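首页 > 生活 > 本地动态

旧玩偶有了新盒子,Yu社区换盒活动六月开张

Yu社区的“小物归盒”活动这个月又来了,而且比上一届热闹得多!报名的家庭有262户,主办方Plistel生活馆准备的500个收纳盒,开场那天上午就领走了一大半,下午又从Funesau的仓库补了一批过来。

玩法很简单:每家挑一个房间,把散在床头、书桌和柜顶上的小摆件集中到一处,该擦的擦,该配盒的配盒,不想留的带到Yu社区活动室的交换桌上,换一件别人家的回去。交换桌从早上十点摆到傍晚,最抢手的是成套的小公仔,刚放下就有人拿起来看,孩子们围了里三层外三层。到收摊时,登记换出的小物一共1,650件,真是让人高兴的数字!

今年卧室组的人气特别旺。小摆件平时东一个西一个,整理时大家多半先把东西摊到床上,盒子敞着放在手边,一件一件过。穿浅蓝色衣服、镶着白色荷叶边的粉色小公仔,圆滚滚的肚子配一条小尾巴,手腕脚腕上还有蓝色的小圈,这样的小家伙谁舍得随手塞进抽屉呢?给它留一个盒子,再合适不过。
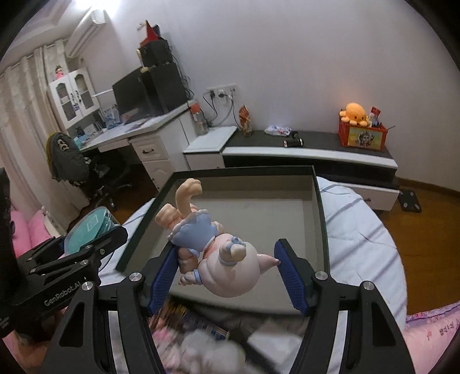 装盒小提醒

衣饰有褶边的公仔先理平再放,尾巴、手脚这些细的地方别压着。半透明的带盖盒适合放零碎配件,不用打开就能看个大概。书和杂志另放一摞,别和公仔混装。

下一场

七月的主题是书桌和玻璃门小柜,地点改在Trolance路的活动室,地方更宽敞,收纳盒也增加到700个。报名表在Plistel生活馆前台领取,每户限一份,上一届没换成的家庭可以优先选时段。自家有闲置空盒的,也欢迎带来一起换!

(本站生活频道)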